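The border post at Fetach opens at six in the morning, and by then the line of trucks is already long. Two governments now say that they own this road. One sits in Godulia, the old capital. The other sits in the port city of Wumbridge, and it was formed in August, after the election court was closed and the result was never published.

Each government has its own stamp. A driver who carries onions from Fetach to the coast must pay for both, and the second stamp is not valid if the first one is missing. The drivers do not find this strange anymore. They keep the two papers in one plastic cover and they show the correct side.

Foreign capitals have been slow to choose. So far 12 countries have recognized Wumbridge, most of them far away. The neighbors still send their ambassadors to Godulia, but the ambassadors travel often to the port and they do not call these trips official. 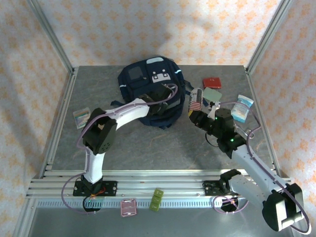 *Two robot arms over a stone-textured tabletop, with a dark navy backpack under one gripper.*

In the valley of the Lau river the question is more practical. Teachers there received no salary for two months. Then on a Tuesday both ministries sent money, and both asked for a signed letter of loyalty. At the district office I was shown a list of 703 teachers who signed both letters. The office had made a copy for each government.

Talks are planned, again, in a hotel on the Lau bridge. The last round ended over the order of the flags. Godulia wants first an agreement about the army, and Wumbridge wants first a new vote, with the 3966 polling stations of the old list and foreign observers in the larger ones.

In Fetach the people I met spoke less about the vote than about the price of diesel. The post closes at nine in the evening. When I left, the guards of the two sides were sharing one heater, and a truck with onions was waiting for its second stamp.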